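A thread on folding tea towels to a fixed footprint. Mostly for my own reference. 1/

Background: the kitchen drawer is 70 cm wide and shallow. Tea towels stored flat in a pile meant the bottom ones never got used and the top two wore out. I wanted them standing on edge, all the same size. 2/

The towels are a mixed lot. Six are plain linen from Brasow, bought together. The rest are cotton of various ages, including a few striped ones from the market at Zalasness. Total in rotation is 17. 3/

Method, for a standard rectangular towel: lay it out flat, long side towards you. Fold in half, short edge to short edge. Fold in half again the same way. Then fold the long strip into thirds. The result should be close to square. 4/

Smooth outwards from the middle after every fold. If you leave it to the end, the air and the creases are already locked in and all you do is push the lump to a different corner. 5/

Linen takes this well. It holds a crease under hand pressure and the packet stays shut when you stand it up. I didn't need to iron any of the Brasow ones, though they do look better ironed. 6/

Cotton is less consistent. The old thin ones behave like linen. Anything with a textured weave springs back a bit, and the last fold opens if it isn't held by its neighbours. 7/

Hems are the other variable. A thick hem that lands on the outside of the packet adds height along one side only, so the whole row leans. Start the first fold with the hem side up and it finishes inside. Took me most of June to notice this. 8/

Measuring: I fold on a gridded surface. You don't need to read off centimetres, you only need to see whether an edge is running parallel to a line. Errors of a few millimetres in the first fold are obvious on a grid and invisible on a bare bench. 9/

Red and white one, folded. Top edge is fairly straight. The left side has bunched up and the lower edge curls under, so I'd call it square-ish and no better. 10/ 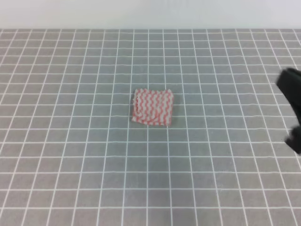 Wavy red stripes on a grey grid. Covers two columns by two rows, give or take.

A zigzag pattern is no help with alignment, by the way. With a straight stripe you can match line to line across a fold. With a wavy one your eye follows the ripple and you lose the edge. Use the hem as your reference and ignore the colour. 11/

Fix for a bunched side: open the last fold only, pull the inner layer flat by its two corners, refold. Don't tug on the outside layer. It just moves the ruffle further in. 12/

Dividers: I tried the Nedum spring-loaded ones and took them out again. They press on the ends of the row and the middle bows upwards. A plain strip of timber cut to the depth of the drawer works fine. 13/

Still to do: the two oversized towels, which come out too tall for the drawer folded this way. Probably quarters in place of thirds. Will add to the thread once I've tried it. 14/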